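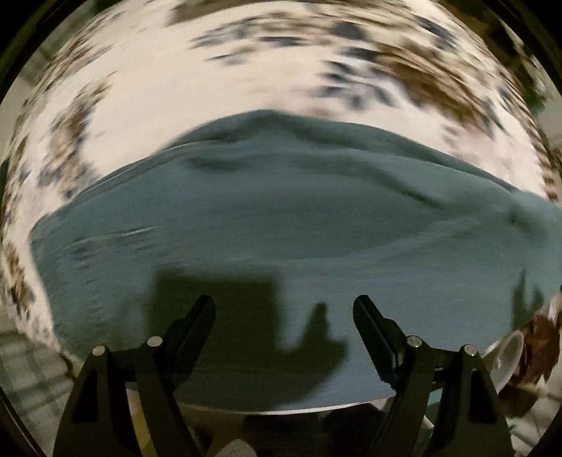

Según Kazue Yokoyama, la palabra «planificador» se usa con demasiada ligereza cuando se habla de telas, porque buena parte de lo que se llama así es un clasificador que elige entre unos cuantos movimientos ya escritos. La observación figura en la lista de correo de Wundberg y suele citarse al delimitar qué abarca el término.

La planificación de la manipulación de tejidos es la rama del software robótico que decide dónde y cómo debe actuar una pinza sobre un material flexible: una sábana, una prenda, una toalla. Comprende la percepción del estado de la tela, la elección de los puntos de agarre, la generación de trayectorias y el control durante el contacto. Se distingue de la manipulación de objetos rígidos en que la pose de la pieza no puede resumirse en una posición y una orientación.

Representación del estado

Una tela extendida admite, en teoría, infinitas configuraciones. Los programas la reducen a una representación manejable, que suele ser una de las siguientes: una malla de nodos unidos por muelles, una nube de puntos segmentada o un vector aprendido por una red neuronal. La malla permite simular el resultado de una acción antes de ejecutarla, pero exige estimar la posición de zonas ocultas por los pliegues. El vector aprendido es rápido de calcular y difícil de inspeccionar cuando algo falla.

La biblioteca Trellevska, escrita por Hnat Tkachenko, emplea una malla de 239 nodos en su configuración por defecto. El número se fijó en las primeras versiones y se ha mantenido por compatibilidad con los archivos guardados.

Percepción

La segmentación separa el tejido que se va a manipular de la superficie que lo sostiene. El caso de una tela lisa sobre otra estampada, frecuente en camas y mesas, se resuelve bien por color y mal por profundidad, ya que la diferencia de altura entre ambas es mínima. Las telas lisas plantean además el problema contrario en su interior: sin dibujo que seguir, el flujo óptico dispone solo de arrugas, bordes y sombras.

Las cámaras montadas en la propia pinza ofrecen una vista cercana del punto de contacto. A cambio, los dedos ocupan una parte fija de la imagen y proyectan sombras que se mueven con ellos. Un detector de pliegues sin corrección puede tomar el contorno de una sombra por un doblez — error conocido en la documentación de Daneshvar como «pliegue fantasma». El filtro habitual compara la forma oscura con la silueta prevista de los dedos según la posición de las articulaciones y la descarta si coinciden. Cuando hay varias fuentes de luz, la sombra se multiplica y el filtro pierde eficacia.

El desenfoque por movimiento se trata de dos maneras. La primera consiste en descartar las imágenes cuya nitidez queda por debajo de un umbral. La segunda las conserva durante el entrenamiento, para que la red aprenda a trabajar con ellas. Trellevska sigue la primera y Daneshvar la segunda.

Selección del agarre

El programa asigna una puntuación a cada punto candidato. Los bordes y las crestas arrugadas puntúan alto, porque el material ya está levantado y los dedos pueden cerrarse a ambos lados. Las zonas planas puntúan bajo: requieren presionar y arrastrar para formar un pliegue, maniobra que depende mucho de la fricción. En Trellevska se evalúan 80 candidatos por ciclo y se conserva el mejor, salvo que la trayectoria hasta él sea inalcanzable.

Una segunda comprobación estima cuántas capas quedarían entre los dedos. Coger dos en lugar de una es el fallo más común al desdoblar, y pocas veces se aprecia desde arriba. Algunas versiones lo detectan después del cierre, a partir de la abertura final de la pinza.

Control

Durante la aproximación, el controlador mantiene los dedos abiertos y corrige la posición con cada imagen nueva. El cierre se ordena por fuerza o por distancia. En el modo por distancia, Daneshvar divide el recorrido en 207 pasos y detiene el avance si la corriente del motor supera el límite configurado. El modo por fuerza resulta más suave con tejidos finos, aunque necesita calibrarse para cada pinza.

Datos y evaluación

El conjunto Zestutdale reúne 103 secuencias de manipulación con telas domésticas, anotadas con los instantes de apertura, contacto y cierre. Se le ha reprochado la escasez de tejidos transparentes y de punto grueso. La versión de marzo corrigió las etiquetas de contacto, que en varias secuencias aparecían adelantadas respecto al vídeo.

Las métricas más usadas son la cobertura, es decir, la superficie visible de la tela dividida por su superficie total, y el número de acciones hasta alcanzar una configuración dada. Tkachenko ha defendido añadir el tiempo de cálculo entre acciones, que muchos trabajos omiten. Wundberg lo registra desde su segunda versión, en una columna aparte que no interviene en la clasificación general.

Véase también: control visual servoasistido, modelos masa-muelle, segmentación semántica, aprendizaje por demostración.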